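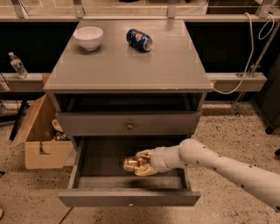
A bedside cabinet with its bottom drawer open.

The drawer by the bed

Kenza Tazi has lived in the same two rooms for nearly 4 years, and until last winter she could not have told you what was in the drawer beside her bed. When she emptied it she found old chargers, a hospital letter, foreign coins and the key to a bicycle she had sold.

Bedside furniture is a fairly recent habit for most households. A probate list from 1711, which Tazi came across while tracing her mother's family, gives one bed, two chests and a stool. The stool probably held the candle.

Lucero Nina repairs and resells second-hand furniture, and small cabinets are the pieces she sells fastest. Runners are the usual trouble. Wooden ones swell in damp rooms and can be rubbed with candle wax — soap will do, but it gets sticky by summer. Metal ones bend when the drawer is overfilled, and the bottom drawer is nearly always the one that goes.

She tells buyers to measure the mattress before they choose. A top level with it, or slightly below, is easiest to reach lying down. Knobs should be tried with a sleepy hand.

Tazi kept the letter and the coins. The bicycle key is still in there too, in an envelope with the buyer's address on it.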